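This site uses cookies to remember your settings. OK

Humaira Hayat
1/ Plesholm quoted us 1,256 per hand-held gripper. Sasdale wants 400. Neither price includes spare finger pads.

2/ I'd budget for pads first. And desk space — ask me how I know.

3/ Still not convinced we need 13 of anything. 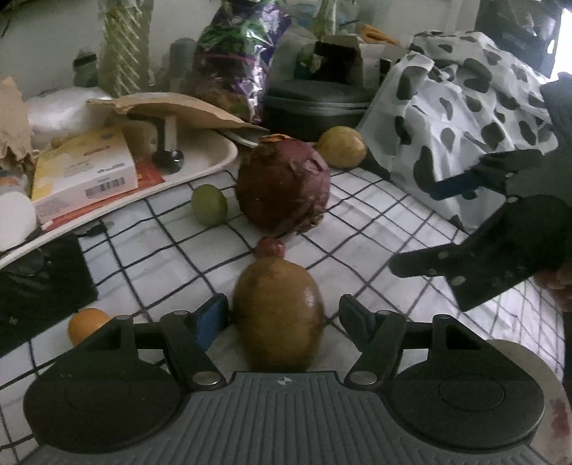 Fruit on the grid cloth, dragon fruit at the back.

Comments
Sohail Butt: Does Sasdale ship spares?
Isau: 400 sounds low to me

Last updated in June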